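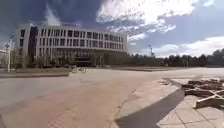
Setting Up Your Burero Food Log

Guides > Burero > First Week

Start | Log | Targets | Help

1. Open the app and pick Nutrients, then Minerals. I skipped this once and tracked nothing but calories for days!

2. Set your daily iron target. Mine was 117 percent of the default after I talked to my doctor (please ask yours first). 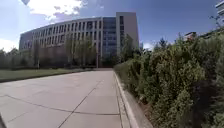
Walkway leading to the building

3. Add breakfast. I weigh my oats dry, 70 grams, and type it in before I pour the milk – otherwise I forget.

Note: Cooked and dry oats are separate entries, so check which one you tapped. 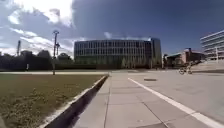 4. Once breakfast is in, copy it to the rest of the week and just fix the odd day when you have eggs instead.

Caution: Don't log a supplement twice. It counts toward your total both times.

© Wemholm | Contact | Back to top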